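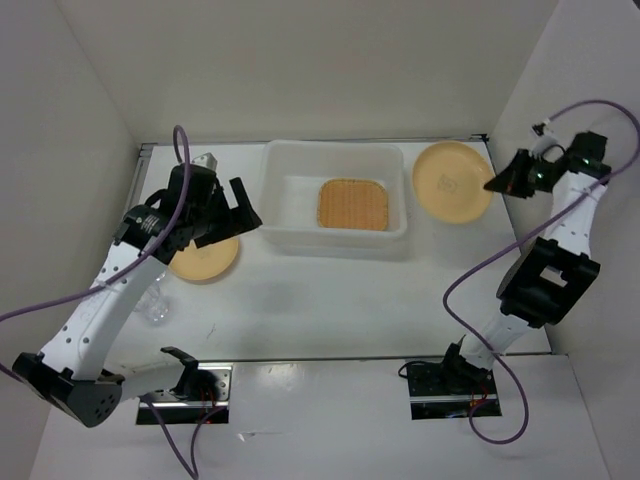
Felton bench update, July

The two-arm cell at the Aldale shared workshop is back on the bench schedule. Both arms are bolted to black mounting plates let into the front panel, one per side, so the tabletop stays clear for work. The current task is table clearing: plates, a clear cup and a tub at the back wall.

Changes this month: the purple cables now run in a high loop off each wrist. The earlier short routing pulled at the connector near full reach. The loop needs slack at the elbow as well, and we have not settled on a clip.

Test log: 83 runs on the left arm, 78 on the right. Most faults were missed grasps on the plate rim. The clear cup is hard to pick out against the white top, and a colored one may replace it. Total logged cycles stand at 2,028.

Still open: strain relief at the bases, and a new set of finger pads from Sandberg. Bench slots are 20 minutes. Book through the Iltwood sheet.

Print this item | E-mail this item

We use cookies to remember your newsletter settings. Accept | Manage

Comments (3)

benchrat: What bend radius are you holding at the wrist?

mk_tools: Spiral wrap at the elbow worked on mine. Leave the last joint free.

oldlathe: Please keep the clear cup in. It's a useful test.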